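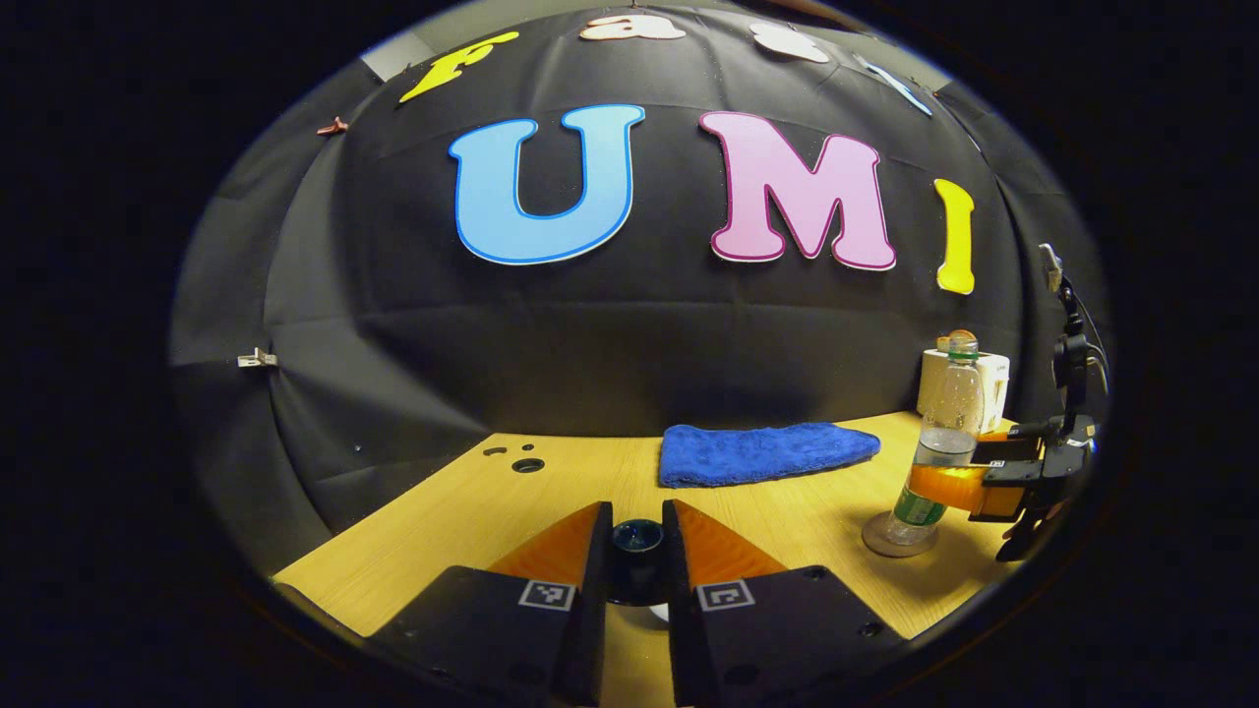 Trinham College
Office of Instructional Records
Staff Development Course, Unit 4: Credit Transfer and Prior Learning
Handout prepared by Larasati Menon

4.1 Scope

This unit covers how credit earned elsewhere is entered on a student record. It applies to undergraduate programs only. Graduate petitions go to the program director and are covered in Unit 6.

4.2 Terms

Transfer credit: credit awarded for a course passed at another college.
Prior learning credit: credit awarded for learning outside a college course, shown by portfolio or challenge exam.
Direct equivalent: a course that matches a Trinham course in level and content.
Elective equivalent: a course at the right level with no direct match. It counts toward total credits and meets no major requirement.
Residency: the credits a student must complete at Trinham.

4.3 Order of review

The records assistant checks that the transcript is official and complete. A transcript opened by the student is treated as unofficial. The assistant then looks up each course in the equivalency table. Courses already in the table are posted without further review.

Courses not in the table are sent to the department with a syllabus. The department has 21 days to reply. If there is no reply, the course is posted as an elective equivalent and flagged. The flag stays on the record until the department rules.

Departments may reject a course for content or for level. They may not reject it on the grounds that it was taught online.

4.4 Limits

Prior learning credit is limited to 16 credits per student. Challenge exams and portfolios count toward the same limit. Credits above the limit are listed on the record with a value of zero – do not delete them.

Grades do not transfer. A transferred course carries the mark T and has no effect on the grade point average.

4.5 Worked case

A student arrives from Flurnholm with a three-credit statistics course. The table lists it as equivalent to STAT 315, a four-credit course here. Post three credits. The STAT 315 requirement is met, and the student makes up the missing credit with any elective. A common error is to post four credits because the catalog shows four.

4.6 Repeated courses

If a student passes a course here after transferring its equivalent, the transfer credit is removed and the local grade stands. If the student fails the local course, both entries remain and the transfer credit still counts.

4.7 Practice

Work through the Kwok and Imura files in the training folder before the next session. The Kwok file has one course that needs department review. Bring written notes on how you would post each line. Questions about the table go to Reynaldo Mangubat.

Reading: Records Manual, sections on equivalency and residency.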